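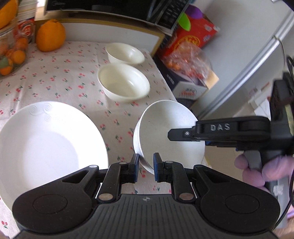
Two grippers, one pile of dishes: Curngate puts finger pads to the test

2025-08-13

If you have ever tried to pick up a cereal bowl with a pair of barbecue tongs, you already know why the people at Curngate have spent their summer on tableware. The small workshop has been comparing hand-held grippers, the kind a person carries through a chore so that a robot arm can learn from the motion later, and the first results are out. They're a lot of fun to read!

The setup is homey. A kitchen table, a cherry-print tablecloth, a few ordinary white bowls and a plate, and one gripper in each hand. Heidrun Lanz, who runs the trials, wanted a place where things are a bit cramped and the dishes don't match. "A lab bench is too kind to you," she says. "Put a fridge at your elbow and a bag of oranges in the way, and you learn very quickly which gripper is too wide."

Three sets of finger pads went through the same routine: lift a bowl by the rim, tip it up on its edge, pass it to the other gripper, set it down. Lanz and her colleague Kanini Minja did 1000 passes in all, split between the pads, and wrote down every slip. The soft pads from Lidetti came out ahead with 27 slips. The Holzer pads, a little firmer, had 65. The third set was an in-house print that wore smooth so early it was dropped from the table, though Minja still likes it for plates.

Thin rims were the hard part. A narrow finger gets under the edge nicely but then has very little surface to hold on with, and the bowl wants to swing around like a door. Handing over while the bowl is tilted helps a lot, Minja found, and so does letting the second gripper come in from the side, level with the table – coming from above, the two sets of linkages tend to bump into each other.

Weight came up too. With a camera mounted on the back, the grippers get tiring after an hour or so, and both testers noticed their handovers getting sloppier toward the end of a session. Curngate is now trying a lighter mount from Brarnetti, which should also move the cable farther from the wrist. Lanz has been using it for a week and is already a fan.

Next up are cups with handles, then cutlery, which everyone at the workshop seems to be both dreading and looking forward to. The full slip log, roughly 700 lines with notes on each pad, can be had by writing to the workshop. A second round, this time with the same pads fitted to a pair of robot arms, is planned for March.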